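Gokel Table Chores: data card

Wrist-view recordings of a two-finger gripper doing small tabletop jobs, mostly with cups. Read the section on claims before you quote anything from this card.
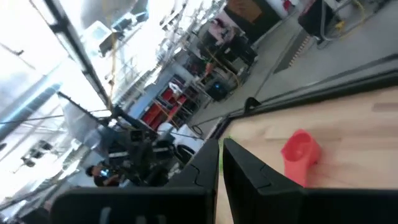
What is in it

982 recorded attempts at 18 chores. Every attempt was driven by a person through a hand controller. The chores are things like standing up a tipped cup, moving a cup from one side of the table to the other, and wiping a spot with a folded cloth. The full list is in chores.txt.

Of the attempts, 500 are marked "done" by the person who drove the arm. Tsegereda Feyisa went back over the labels in January and tightened the rule: a cup that ends up standing but gets shoved off its mark is now "not done." Older copies of the set use the looser rule, and numbers from the two should not be mixed.

What we do not claim

We do not claim that a robot can clear your table. People have asked whether this set shows that home robots are close. It doesn't. A patient operator with a good view of the table got a little over half of these jobs right under our rule, and a child would have finished the lot before lunch.

Plastic cups are easy. They don't break, they weigh next to nothing, and a bright one is simple to pick out against pale wood. We have no full cups, no wine glasses, no greasy plates and no sink. If your model does well here, you have learned that it does well with light objects on a dry table.

Known problems

- Motion blur is common, worst when the wrist turns fast.
- Window light washes out part of the view in many clips. We left these in. Kitchens have windows too.
- The fingers cover a good part of the view at close range, and the last stretch before a grasp is often half hidden.
- The camera tilts with the wrist. Do not assume the table is level in any clip.
- People and other equipment show up in the background. Crop if this matters to you.
- Mamo and Onby are the two controller setups. Onby has a lag we never fully fixed. Check the "setup" column before comparing speeds.

Splits

Train, validation and test are split by chore, with 4 chores held out for test. Earlier users split at random and reported scores we think mean very little.

Use

Free for research and teaching. Please don't use the clips in sales material. If you publish a success rate, say which label rule you used and how many tries you allowed.

Questions and label fixes go to the Stutgate issue tracker.

Last edited July 23, 2022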